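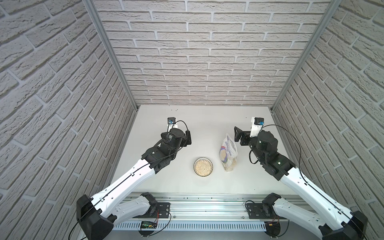
The Lamholm gripper fault was a recurring failure in the two-armed handling cells run at the Lamholm test site, first logged in July. One arm would lose its hold partway through a lift and its jaw would open without a command. The fault came to light in food handling trials, in which a pair of arms fixed to a shared rail worked with a small bowl of rice and a clear plastic bag of the same grain. A dropped bag could spill across the tabletop and reach the rail and the cabling.

Cause
The cells used a gripper controller supplied by Timska. When the wrist motor drew a high current for more than 400 milliseconds, the controller restarted to protect itself. On restart it moved the jaw to its open position – the factory setting – and dropped whatever was held. A review of 1638 lifts found 164 unplanned openings, most of them on the right arm.

An early report by Brennan, the site's maintenance contractor, blamed worn cable connectors. Replacing them made no difference to the fault rate.

Response
Trials were stopped for 3 weeks. The controller software, known as Plorkon, was changed so that the jaw stayed in its last position after a restart, and the arm halted until an operator cleared the alarm. This raised a separate safety concern, as a jaw that stays shut can trap a finger. A manual release was later added to each gripper.

See also
Emergency stop
Robot end effector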